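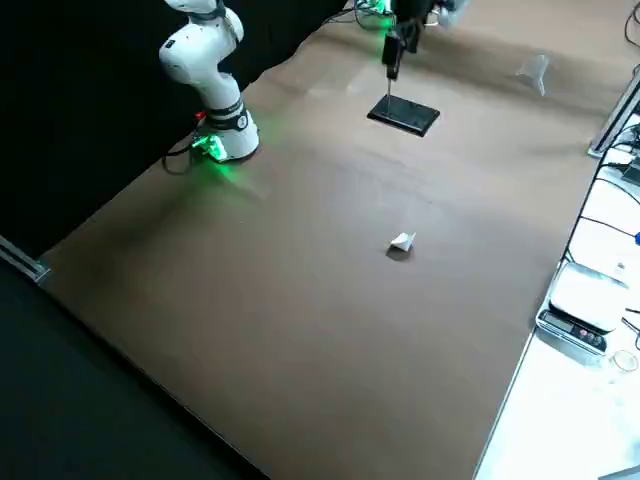
**Which paper are we using for the small folds from now on?**

The 70 gsm white from Dalby, cut to squares. The 92 gsm goes back on the shelf for the bigger shapes.

## Saturday, folding notes

I'm really happy with this one! I spent most of the morning going back and forth between the two papers, and the lighter sheet wins for anything small. The points come out thin and sharp, you can turn a corner inside out without a fight, and a fold that went wrong flattens back far enough to try again (twice, anyway, after that it goes soft along the crease and I give up on it).

The 92 is lovely stuff but it cracks a little on the second reverse fold, and on a small square the layers pile up so fast that the last point won't close. Fine on the large squares. I still want to try it slightly damp, which Holger swears by.

Other things before I forget:

- Crease with the back of a thumbnail first, then the bone folder. Going straight in with the folder left shiny streaks.
- Cut with the grain marked in pencil on one corner. I mixed up a whole stack before lunch and had to test each sheet by bending it. Slow!
- Dijkstra pattern: step with the double sink is still unclear in our copy. I redrew it on the inside cover.
- Petham pattern: skip it at this size, too many layers.

Also very pleased with brown under white paper. The points read clearly and a small shadow tells you right away whether a fold is lying flat or lifting. Glossy black was nice for about a minute and then all I saw was fingerprints.

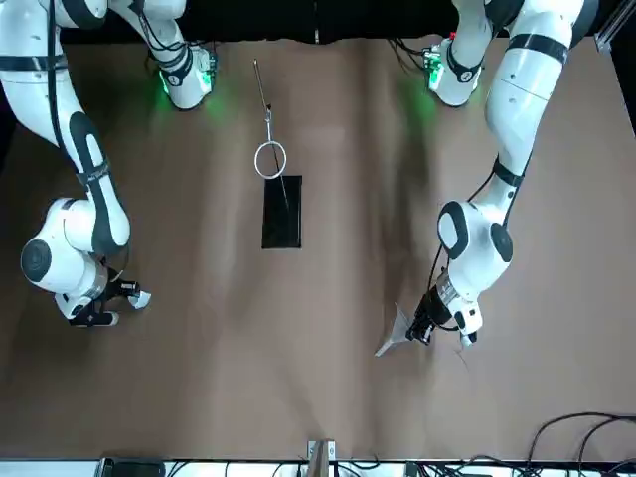 Maricruz Ponce wrote in the margin that brown is good for looking but she'd never crease on anything with wrinkles in it, they print straight through thin paper, and could we please fold on the glass and only move things over afterward.

Fair point, and I went and checked: two of my 70 gsm tries have a faint line across the body that matches no fold in the pattern. So, glass for folding, brown for looking. I'll try ironing a spare piece of cover too, low heat, from the back. If it comes out smooth I'll trim it to 900 mm and keep it rolled on a tube so it stays that way.

Left to do: relabel the boxes, ask Osedthorpe if they have the 70 gsm in cream, and finish the long-tailed bird. The tail is so close! One more square should do it.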